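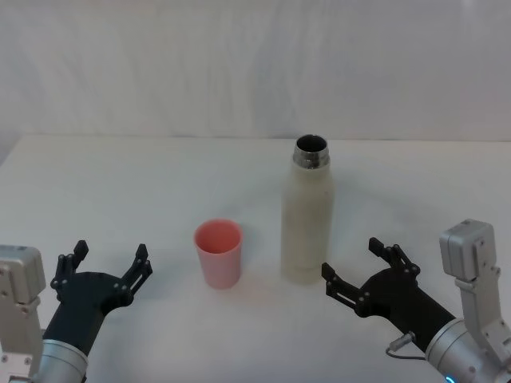

What does the Darness Tap Water Record contain?

The record holds household readings of hardness, chlorine and taste for 11 supply zones served by the Montoya reservoir, together with the street-level notes submitted by residents.

Files

readings.csv - one row per sample, with zone code, month, hardness and free chlorine
taste.csv - scores from 1 to 4, matched to readings by sample number
zones.txt - zone codes and the streets they cover

Hardness is given in milligrams per liter as calcium carbonate. Blank cells mean that no reading was taken. They should not be treated as zero.
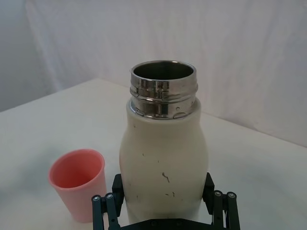

Olaia Paredes has objected that a single taste score hides the difference between a chlorine taste and a metallic one, and has asked for separate columns. The change is planned for the next release. Existing scores will stay in their present form.

Known limits

The Flulta zone is thinly covered, with 80 samples in total, most of them from apartment buildings with roof tanks.
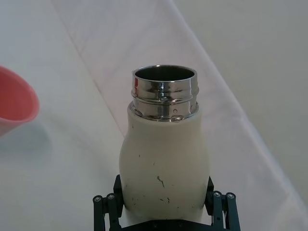

Samples from the Wilik zone before April were tested with an older strip kit and read low for chlorine. These rows carry the flag K and should be left out of comparisons between zones.

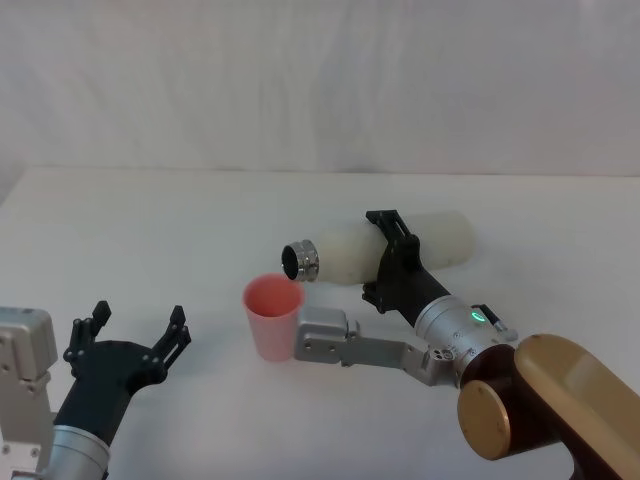
New contributors should run the cold tap for 3 minutes before filling a sample. Cloudiness is judged by eye and depends heavily on the surroundings. A white tabletop with a pale, off-white backdrop behind it, as in the photo, is a suitable setting. Patterned cloths and dark counters should be avoided.

Corrections may be sent to Julián Soler, with the sample number in the subject line.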